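Vesix recording FAQ
Updated 9/22/20

How many examples have you got so far?

1528 that I'd happily train on. The target is 2000, and I threw out 303 from August when I found the clocks on the two computers had drifted apart (my fault, I'd skipped the sync!).

Do you drive the arm yourself?

Yes, every run. I steer by hand and the wrist camera records along with the joint positions. I do most of my driving in the mornings – my hands get sloppy after lunch.
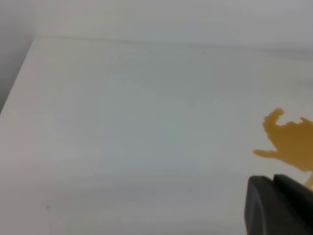

I keep the white table fairly bare for now, and I start the gripper from a different spot each time. Clutter comes later, once the plain runs train properly.

Do you keep the failed tries?

I do, in their own folder called Plenar. Please don't mix them in with the good ones.

Can I send you my own runs?

Please do! Same camera position, one task per file, and tell me which gripper you used.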